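Lomel Trailing Plant Feed, 16-Week Pack

Plant care > Indoor feeds > Slow release
Item no. 3692
In stock

If you have ever brought home a lovely bushy pothos or philodendron, put it up somewhere high where it could tumble down nicely, and then watched it turn into three long bare strings with a leaf on the end of each, you are in very good company. It happens to most of us sooner or later, and more often than not the plant is simply hungry. Trailing plants put on a great deal of leaf for the size of pot they live in, and the goodness in shop compost is usually used up well before the plant has got going.

Lomel is our own slow-release feed, made for exactly these plants. It comes as small pressed plugs that you push into the compost with a finger, and each one lasts 16 weeks. That suits anything living on top of a cupboard or up on a ledge, where getting the steps out every fortnight with a jug of liquid feed soon loses its charm. You still have to water, of course — we haven't found a way round that one! 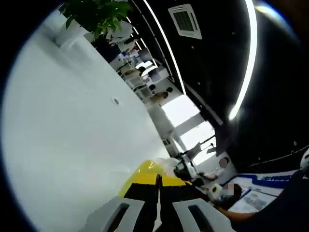
We get asked a lot about light, so a word on that. A plant kept in a dim corner grows slowly and wants less feeding, so go down to half the number of plugs given on the packet. One that gets good light for most of the day, whether from a window or from lamps overhead, can have the full amount from March right through to the end of summer. Let it rest over the winter months and start again when you see new leaves opening.

How to use it

Water the plant first and leave it for an hour or so. Push the plugs in to the depth of your first finger joint, keeping them well away from the stem, and cover them over with a little compost. One plug is enough for a small pot, two for a medium one, and four for the big tubs that need two people to shift. If the plant has only just been repotted, wait six weeks before you begin.

Please don't be tempted to add a few extra for luck. Too much feed shows up as brown, crisp leaf tips, and it takes far longer to put right than a bit of underfeeding does. Should it happen, dig out the plugs you can find and give the pot a long, slow drink until water runs freely from the bottom.

Good for: pothos, heartleaf philodendron, hoya, spider plants, ivy grown indoors
Not suitable for: cacti, orchids, air plants, carnivorous plants
Pack contents: 30 plugs, with a fold-out leaflet
Storage: somewhere cool and dry, out of reach of children and pets

Goes well with

Coppens long-reach watering can, for high shelves
Zarno saucer liners, cut to size with ordinary scissors
Atum indoor potting compost, small bag

Delivery and returns

We pack orders in paper and card, and unopened packs can be sent back within 30 days for a full refund. Opened ones we can't resell, but do write to us if the feed hasn't suited your plant and tell us what you've been growing and where it stands. We're always glad to help.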